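Home | About | Minutes | Notices | Contact

Caltport Residents' Association - Minutes of General Meeting
16/06/2020
By Merle Tomoana, Secretary

Print this page | E-mail this page

Held in the hall on Gukley Street, with the doors open and chairs spaced out. Opened at 7:05 pm.

Present: Kwan-ho Siu (chair), Anahera Faulkner, Mereana Tautahi, Merle Tomoana (minutes), and 17 other members.

Apologies: Ebony Fairweather. She sent written notes on the footpath, which were read out under item 3.

1. Minutes of the last meeting

The April meeting was canceled, so the minutes of the one before it were taken as read. One correction: the gate on Toton Road was reported as mended. It was the latch that was mended. The gate still drags. Moved Mereana Tautahi, seconded Anahera Faulkner. Carried.

2. Matters arising

The noticeboard outside the shops has a new lock. Keys are with Kwan-ho and Merle. Anyone wanting something posted should hand it to either of them by Friday.

The letter about the streetlight at the bottom of Cárdenas Lane was sent. The reply says the light is on the repair list and gives no date. Mereana will phone.

3. Footpath, Toton Road

Ebony's notes were read. The stretch between the bus stop and the culvert has sunk again on the road side, and water sits there after rain. A stroller wheel caught in the gap last week and the axle bent. She has measured the worst part and has photos with dates.

Discussion. Several members thought the patch was put down too thin the first time. Kwan-ho said the association had asked for the whole length to be relaid and had been given a patch. It was agreed to ask again for the whole length and to attach Ebony's photos. One member asked whether people could put gravel in the gap themselves. The chair advised against it, as it would wash into the drain.

Action: Anahera to draft the letter. Ebony to supply photos.

4. Clothing and linen exchange

Anahera reported. The exchange has started again in the side room, Saturday mornings only, with one household in at a time. Turnout was good and the queue moved well. Children's coats went first. There is too much adult knitwear and almost no bedding - single sheets and pillowcases are wanted most.

Small things such as socks, gloves and hats are now kept in baskets on the table so they don't get lost under the larger clothes. Please bring socks in pairs.
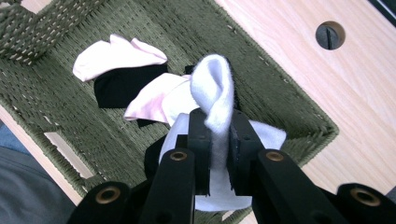
Reading time: 4 minutes

All items should come washed and dry, in a bag with a name on it. Bags left on the step overnight will not be taken in. Two were rained on this month and had to be thrown out, and the association pays for the extra trash pickup.

A member asked if shoes could be added. Anahera said there was no shelf space for them at present. She will look at it again once the old trestles are moved out of the side room.

Action: Mereana to put a notice on the board asking for bedding.

5. Money

Opening balance was read and accepted. Since the last meeting the only large bill was $200 for the hall insurance share. The noticeboard lock cost $30. No hall rent was charged for the weeks it was shut. The annual subscription stays at $5 per household. Kwan-ho suggested leaving it there until next year, when more people will be back at work. Agreed without a vote.

Four households have paid twice by mistake. Merle will offer the money back or carry it over, whichever they prefer.

6. Drainage behind the hall

The grate behind the kitchen is blocked with leaves and silt. It was cleared last fall and has filled again. Mereana thinks the downpipe joint is broken underground and that soil is coming in from there. Kwan-ho will ask for two quotes. If either is under $200 he may go ahead with the work and report back. If both are over, it comes to the next meeting.

Moved Anahera Faulkner, seconded Merle Tomoana. Carried, one abstention.

7. Other business

Parking. Cars are being left across the hydrant on Cárdenas Lane on Saturday mornings. Members using the exchange are asked to park on Gukley Street.

Dogs. A complaint was received about barking on Toton Road. The chair said this was a matter for the neighbors to talk over first.

Tea urn. The element has gone. A member has a spare urn at home and will lend it. Cups are to be brought from home for now.

Hedge at the corner. Trimmed by the owner after a visit. Thanks recorded.

Meeting closed at 8:25 pm. The date of the next meeting will be posted on the noticeboard. Items for the agenda go to Merle Tomoana in writing.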